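Home | News | Opinion | Letters | What's On | Archive

What an open day ought to show

By the Opinion Desk, Prellville
Monday

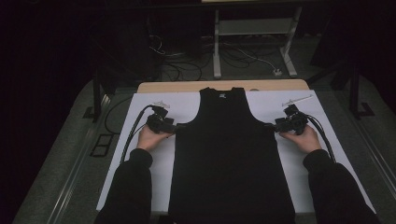 The open day held at the Kerekes works in July was well attended, and it deserves a more considered response than it has so far received in this town. The firm invited residents to see Flomus, its project to teach machines to handle clothing. Many came expecting a finished robot. They were shown the work that comes before one, in which a person holds a gripper in each hand and handles a plain garment on a table, so that a machine may later be taught from the record.

Some visitors left disappointed, and several have written to this page to say so. We take a different view. A public demonstration is too often a performance, prepared for weeks and run on the one task the machine can be trusted to complete. Kerekes chose to put its ordinary labour on display. Residents were able to see how slow it is, and how much of it rests on the skill of a person's hands.

It was a useful lesson. Folding a vest is a job that most of us learned as children and have not thought about since. Cloth gives way when it is held and seldom lies in the same shape twice. A machine that can lift a steel part all day may fail entirely with a sleeve. The firm's staff told visitors that they had recorded 3821 attempts by the morning of the open day, and that 3510 had been judged fit for use. We would have liked to hear more about the remainder.

We have two further reservations. The first concerns the people who do the recording. Visitors were told that a shift lasts almost six hours, but were given no account of pay or of how long a post is expected to last. If the skill of these workers is to be built into a product, the terms on which it is obtained are a proper matter for public interest.

The second concerns the Vella laundry, which has agreed to try the system when it is ready. Its employees were not invited as a body, although they are the people most likely to work beside it. A separate session should be arranged for them, in working hours, with time set aside for questions.

The council has been asked to support a second open day. It should do so, on condition that both points are answered beforehand.

Comments (3)

millrace7
I went at 3 and thought it was very dull. Reading this I can see why it was done that way but they could have put up a few more signs.

Former presser
Thank you for mentioning the Vella staff. I worked there for years and we always heard about new equipment last.

D. on Station Road
Has anyone asked what happens to the recordings afterwards? I did, and was told to email.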